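From: Kazimír Gajdoš
Date: 12 April 2010
Subject: Re: [kitchen-fixers] Drawer sticks, now drawer is out

Marit wrote:

> Before you buy new slides, take the drawer all the way out and look at the
> rail on the drawer itself. On mine the screws had backed out just enough to
> rub against the cabinet side. Took me a whole evening and most of a
> screwdriver set to find that out. Also, are yours the Kastar ones or the
> Honkanen? They look alike and they do not swap. Ask me how I know.
>
> And empty the drawer first. Somebody on this list didn't.

Yes, all right, that was me, and the whisk has since been recovered.

To your question: Kastar, I think. The sticker inside the cabinet says Brosov, but that's whoever built the cabinets, and they seem to have used whatever was on the truck that morning. I compared the hole spacing with the drawing you posted last May and it fits the Kastar one, give or take my ability to hold a tape measure inside a dark cabinet with one arm.

I got the drawer out after some language. For the archives: there's a lever on each side, and they go in opposite directions. One up, one down. If you push both down, as a reasonable person might, you can pull until your shoulder gives and all you'll move is the cabinet.

Screws on the rail were tight, so no luck there. What I did find was a fair amount of rice in the cabinet-side channel, plus something that used to be a raisin. I vacuumed that out and wiped the channel with a dry rag. No oil yet. Cino told me to use candle wax, his brother-in-law told me never to use candle wax, and I've decided to wait until they've settled it between them.

The drawer has been living on the counter since then, on top of the big cutting board, so anyone who wants to chop something has to think about how much they want it. The strawberry and the pineapple have been served on the blue plate inside it, and I'm told lunch is ready. 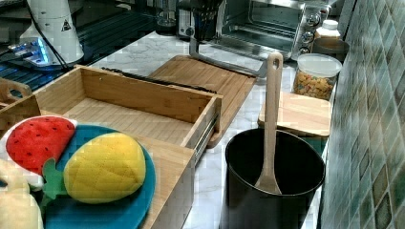
Which brings me to what I wanted to ask. Do I put the old slides back now that they're clean, or replace the pair while everything is apart anyway? The shop wants 800 for the Kastar set and 1000 for the soft-close version, which strikes me as a lot to pay for a drawer that shuts politely. There are 21 days left on their spring discount, so I have time to dither, and I plan to use it.

Second question, for whoever has bamboo drawers: do you put anything on the slats? Mine feel a bit rough and I don't want to sand them if the answer is to leave them alone. Last time I asked about sanding here I got 200 lines on grit and no answer.

The contents are in a box in the hallway. I've needed the can opener twice and found it once.

Kazimír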